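"The planner should be allowed to say no"

Oranuch Ruangrit talks about motion planning, bad logs and why she deleted half of her own code

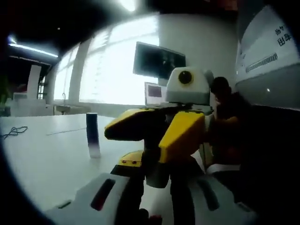

When I met Oranuch Ruangrit on a Thursday, she was in the middle of a long test and asked me to wait until it was finished. She writes the planning software at Wernent, a small company that makes control tools for service robots. Her program is called Rundis. It receives what the perception part believes about the world and decides how the arm should move.

"People think the difficult part is to find a path," she told me. "For a simple reach we find one in 37 milliseconds. The difficult part is to know if the path is still good when the arm is halfway."

In the first version, Rundis made one plan and followed it until the end. If the object had moved a little, the gripper closed beside it. Now the planner checks its plan again every 50 milliseconds, and it can refuse to continue. Her colleague Boonmee Limsakul, who is responsible for perception, did not like this at first. "He said my planner was complaining about his data all day," she said. "It was true. But his data had a delay, and before that we could not see it."

They found the delay in the logs. Ruangrit had saved 2,130 attempts from February, and in 554 of them the planner had stopped by itself. She read these one after another, with a viewer she wrote in two evenings. Most of the stops had the same cause: the time on the camera message was set when the message arrived, and it should have been set when the picture was taken.

"A very boring mistake," she said, and laughed. "I was hoping for something more interesting."

After the correction she removed a large part of the old recovery code - it was only there to hide the problem. I asked if this made her nervous. "Yes, of course. I kept a copy for one month. Then I deleted the copy too."

The next job is the viewer, which other people in the company have started to use. Limsakul wants it to show two attempts side by side. Ruangrit wants to rewrite it first.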